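15 January 2025
Huvside bench, Pleleck folding rules, rev 15

Rule 4 used to read "handle garments with care," which every arm has obeyed and no cloth has noticed. New text: waist end to the right arm, hems to the left, grip before pull.

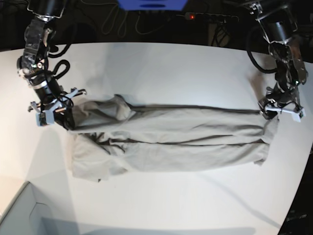 Pull limit stays at 80 in the Drindari config. Somebody had typed 400. I suspect me.

Rule 7: look between the pads before the next pick – the log saying "released" doesn't count.
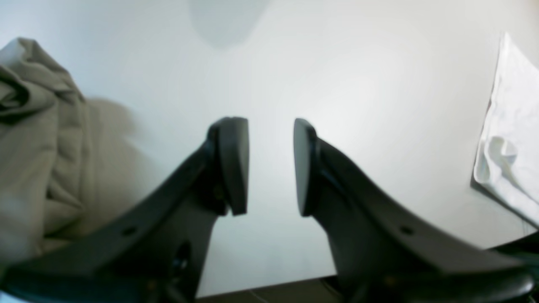
OPEN ITEMS

Obi still wants the hem grip defined. One leg or both? Draft says "the hem," as if pants had one.

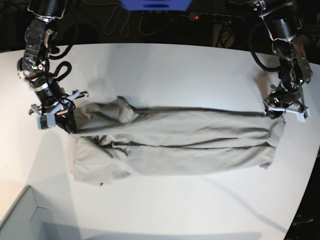

Left gripper on the upper leg hem, right at the waistband.

Ask again at sign-off.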